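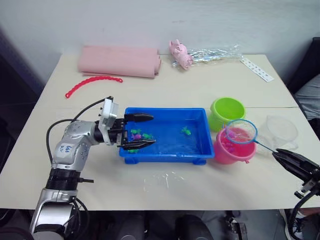
Verschmutzung und Reinigung weißer Innenwandflächen
Sprechernotizen, Fassung März 2021
Vortrag: Maysoun Kanaan, Rückfragen zum Messteil an Qusai Abu Hammour

Folie: Einstieg
Begrüßung kurz halten. Thema abgrenzen: Dispersionsfarben auf Putz und Gipskarton, keine Fassaden, keine Feuchträume. Schimmel wird nicht behandelt. Wer danach fragt, auf die Pause verweisen.

Folie: Ausgangslage
Untersucht wurden 28 Räume im Gebäude Dabbas, davon 22 mit stumpfmatter Beschichtung, der Rest seidenmatt. Letzter Anstrich bei allen vor drei Jahren, gleicher Maler, gleicher Untergrundaufbau. Nutzung gemischt: Büro, Werkstatt, Besprechung. Flure sind nicht enthalten, dort gelten andere Beanspruchungen.
Hinweis mündlich geben: Die Raumauswahl richtete sich nach Zugänglichkeit. Repräsentativ im statistischen Sinn ist sie nicht.

Folie: Arten der Verschmutzung
Abrieb: Stuhllehnen, Tischkanten, Taschen. Scharf begrenzt, meist waagerecht.
Handkontakt: neben Schaltern und Türen. Fetthaltig, bindet Staub.
Staubablagerung: flächig, oberhalb von Wärmequellen streifig. Wird beim Reinigen leicht verschmiert.
Ausbesserungen: kein Schmutz, wird in Begehungen aber regelmäßig als solcher gemeldet. Ursache sind Glanzgradunterschiede. Streiflicht zur Unterscheidung verwenden.

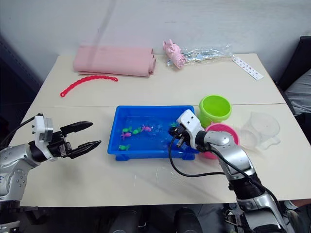
Abb.: Wandfläche hinter zwei aneinandergestellten Tischen, schwache gräuliche Spuren in der oberen Wandhälfte.

Folie: Matt oder seidenmatt
Stumpfmatte Beschichtungen streuen das Licht stark und verdecken Unebenheiten. Reibung poliert die Oberfläche, es entstehen glänzende Stellen, die je nach Blickwinkel dunkler wirken als der Fleck zuvor. Seidenmatte Flächen lassen sich leichter abwischen, zeigen aber jede Spachtelstelle.
Nassabriebbeständigkeit und Reinigungsfähigkeit trennen! Der Abriebwert beschreibt den Schichtverlust beim Scheuern. Über die Entfernbarkeit eines Flecks sagt er wenig.

Folie: Vorgehen bei der Reinigung
Trocken beginnen, weiche Bürste, von oben nach unten. Danach Probefläche an verdeckter Stelle. Schwamm gut ausdrücken, Mittel Griteneo in der schwächsten Verdünnung, von unten nach oben arbeiten, damit keine Laufspuren auf trockener Fläche stehen bleiben. Klar nachwischen. Beurteilung erst nach vollständiger Trocknung, relative Luftfeuchte bei uns um 50 Prozent.
Melaminschwamm nur auf seidenmatten Flächen zeigen. Er wirkt abrasiv.

Folie: Ausbessern oder neu streichen
Punktuelles Ausbessern nur mit Restmaterial derselben Charge (hier: Trinoretti, Gebinde im Lager beschriftet). Andernfalls ganze Wandfläche von Ecke zu Ecke. Kostenansatz steht im Anhang, nicht vorlesen. Die Auswertung aus Zaster enthält nur Material, Lohn ist getrennt erfasst.

Folie: Offene Punkte
Einfluss der Grundierung nicht geprüft. Glanzmessung nach der Reinigung fehlt für die Werkstatträume, Qusai reicht die Werte nach. Handzettel am Ausgang, Musterplatten bitte nur am Rand anfassen.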